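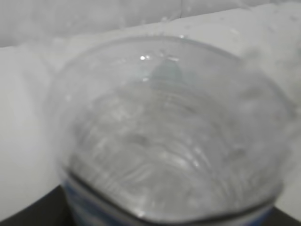

The Riltik town council has voted to stop handing out single-use water bottles at its own events, starting in November. The measure passed after a short discussion in which very little was said about what people are supposed to drink from instead.

Under the plan, the clear plastic bottles that now turn up at public meetings, the summer market and the annual road race will be replaced by refill stations. The stations will be leased from Herus, a water cooler company that also supplies the town pool. Residents will be "encouraged" to bring their own containers. The council paper uses that word four times and doesn't say what happens to the people who show up without one.

According to the same paper, the town bought 240 cases of bottled water last year. It gives no figure for how many of those bottles were opened, how many were recycled and how many were carried home by the armful at the end of the market, a practice anyone who has stood near the exit will know well. Without those numbers it is hard to see how the town will judge whether the change has done any good.

The paper promises a "significant cut" in plastic waste. Asked after the meeting how significant, the public works office said a baseline would be set during the first year. In other words, the cut will be measured from a starting point that doesn't exist yet.

There is also the matter of cost. The lease covers 3 stations for 14 months, with an option to extend. Cleaning and filter changes are billed separately, and the rate is listed in an attachment that was missing from the copies given to the public. The office said it would be posted on the town website. It was not there when this item was written.

Supporters of the plan point to Arnis, the next town over, which dropped bottled water from its events two years ago. Its experience is more mixed than the council discussion suggested. The town did stop buying bottles, and its trash bill for events went down a little. But vendors at the Arnis fair began selling bottled water themselves, and on hot afternoons they sold plenty. The bottles in the bins were the same kind as before. The difference was who paid for them.

Riltik's plan says nothing about vendors. Munteanu, the grocery store on the square, rents a booth at the summer market every year and already keeps a cooler of cold drinks at the front of it. The store said it had not been told of any new rules and would go on selling water unless it was. A spokesperson added that the store had no objection to the town leaving the business to others.

The road race may be the harder test. Last year's race drew 104 runners, and bottles were handed out at the turnaround and again at the finish. Runners rarely carry an empty cup in one hand. The plan suggests paper cups at the race "where practical," though most paper cups have a plastic lining and many recycling programs won't take them. The council did not ask whether Riltik's program does. It does not, according to the sorting guide mailed to households in the spring.

None of this makes bottled water a good buy. It is expensive for what it is, it has to be trucked in and stacked somewhere, and half-full bottles left under chairs have been a nuisance at council meetings for years. A tap and a pitcher would handle most of those meetings at almost no cost - the building has a working kitchen down the hall. That option does not appear in the paper.

Cases already in storage will be used up first. The town could not say how long they will last, and the office confirmed that bottles will still be kept on hand for emergencies, staff working outdoors and "special circumstances." No list of special circumstances has been drawn up.

The council will get its first report on the change next summer, after the market season has opened. Written comments can be left at the town office until the end of the month.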